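zimeo-drawer-cell / README

Setup and upkeep notes for the Zimeo cell (humanoid, desk, drawer, apple). Written in a hurry before the December shutdown, will tidy later. If something in here disagrees with the Jondberg wiki, go with this one.

Last edited 16 Dec 2023

## What is in the cell

One full-size humanoid, two arms, multi-fingered hands both sides. White desk. White drawer unit under the desk top. One red apple. Task is apple into drawer, drawer shut. Version 5 of the layout, the earlier ones are not worth keeping.

Release has 1,456 episodes so far, two camera views each: one fixed, one on the head. Episodes are short, the longest is 18 seconds after trimming.

## Start of shift

- Floor clear between robot and desk. Power cable lies loose on the wood floor, keep your feet and the chair off it
- Drawer empty. Check right to the back
- Drawer pulled part way, towards the robot. All the way out and the knees catch it
- Desk top wiped. Scuffs don't matter, crumbs do
- Apple on the desk, back corner by the wall for the far-reach set
- Door shut
- Both arms hanging before you enable torque. Never enable with a hand over the desk
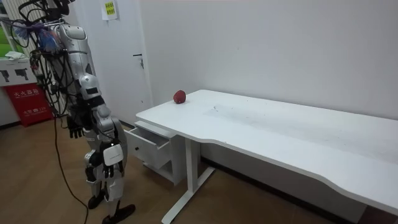 Fixed view. Arms down, drawer part open, apple at the back of the desk.

## Cables

Worst part of the whole setup. The black ones go over the shoulder and down the back, and they want to wander round to the side. Before each session run your hand down the lot and look for anything pulled tight at the shoulder. Leave slack. Then lift each arm slowly by hand, torque off, and watch that nothing snags at the elbow.

Thin coloured wires up by the head are a known problem. Outer wrap is going. Replacement loom ordered from Itex, part not arrived. Until then don't tug them, don't tape them to the shoulder housing (it moves, tape comes off, wire comes with it). If the head camera drops out mid-episode, reseat the plug at the head end first, then restart the driver. Do not restart the whole robot for this — you lose the zero and have to home everything again.

## Hands

Check fingers open and close fully, five times each. Listen for clicking at the thumb.

Grip force limit is 400 in the config. That is raw driver units and not newtons, someone asks every time. Higher and the apple bruises, lower and it slips when the wrist turns over. If you swap the apple for a smaller one, redo the thumb offset:

1. torque off, curl fingers round the apple by hand
2. read thumb angle, write it in hand.yaml
3. torque on, grip, lift a few cm
4. hold ten seconds, put down 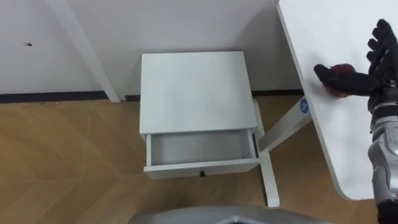

If it slides in step 4 go back to 1, don't just put the force up. Wipe the finger pads with a dry cloth while you are at it. No solvent, it hardens the rubber and we have lost one set of pads that way allready.

## Drawer

Runners get stiff. Dry lube only, once a month. Knob works loose, tighten from inside with a short screwdriver. If the unit has been knocked, the drawer poses are all off, so re-run teach_drawer and throw away any episodes recorded since the last check.

## End of shift

Arms down, torque off, wait for the fans to stop, then power. Apple in the fridge overnight. Log anything odd in faults.md, even if it went away by itself.

## Known issues

- head view drops frames when both arms move fast
- left ankle reads one degree out after a cold start, homing twice fixes it
- timestamps in the first batch are local time, the rest is UTC. Not fixed
- labels "drawer_open" and "draw_open" both exist, same thing

Related
Zimeo shelf cell — setup notes
Mirzaei hand driver, changelog
Jondberg wiki: homing and zero offsets
faults.md (current)

Jondberg Robotics, cell documentation. Internal and partner use. Back to top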